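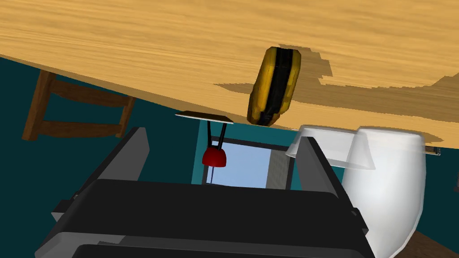 Fillow parallel gripper, fingers open, in the simulated dining room. Wrist camera view, rendered.

Fillow Gripper Comparison Pack
by Marras
Item no. FGP-3
Price: $724, single workstation license
Availability: Download

Choosing a gripper from a catalog is a bit like choosing shoes from a catalog, and most of us have a drawer full of the results. The Fillow pack lets you put three different hands on the same arm, in the same room, with the same things to pick up, and watch what each one does before you send anybody a purchase order. You can leave it running over lunch and come back to a tidy table of results, or you can sit and drive it yourself with a game controller – plenty of our customers tell us they do the second for far longer than they meant to!

What you get

3 gripper models: the Fillow parallel (flat fingers, dark gray, the one we start everybody on), the Vostetti soft two-finger, and the Vostetti suction cup
One six-joint arm model that accepts all of them
Wrist camera, shoulder camera and fixed room camera, each with adjustable field of view, position and roll
Furnished rooms, including the dining room with the teal walls and the wooden table
200 household objects with editable weight and surface friction
Controller plug-in for Zarex arm controllers
Printable comparison sheet

About the wrist camera

We spent more time on this than on any other part of the pack, and we are rather proud of it. The camera sits just behind the gripper, so you see both fingers and a good piece of the housing in your picture, as you would on a real arm. That matters when you are comparing hands. A gripper can have a lovely firm hold and still be a nuisance to work with if its own fingers hide the thing you are reaching for. With the parallel model open, you have a clear gap to look through, though tall objects off to the side can still slip behind a finger. The soft two-finger is bulkier near the tip and covers more of the view. The suction cup covers the least, but it needs a flat place to land.

Camera roll can be set to any angle you like and saved with the trial. If your real mount is turned on the wrist, please turn the simulated one to match before you start collecting results. We have had more than one customer write in about a gripper that kept missing to the left, and it was the camera setting every time.

Running a comparison

Choose a room, choose your objects, and set a starting pose for the arm. The pack repeats the same layout for each gripper, with small changes in object position if you ask for them. A run can hold up to 2,000 trials. Each trial saves the camera pictures, the finger opening, the joint positions and a note of whether the object was lifted, dropped or never touched.

Round objects placed close to a table edge are a very good test, by the way, and one that people tend to skip. Try a few of those early on.

A word about the results

Simulated contact is only as good as the friction numbers you give it. Ours are sensible starting values, and they will put the three hands in a fair order for most rigid objects. Cloth, wet surfaces and anything squashy should still be tried on real hardware. The soft two-finger model in particular bends a little less than the real thing, and we are working on it.

Updates

Mon 14 August: Shadow quality can now be set separately for each camera. Fixed a fault that reset camera roll when switching grippers in the middle of a run.

May: Zarex plug-in added at no extra charge.

Works well with

Vostetti soft two-finger, spare pads
Zarex controller cable, long
Marras extra rooms: workshop and pantry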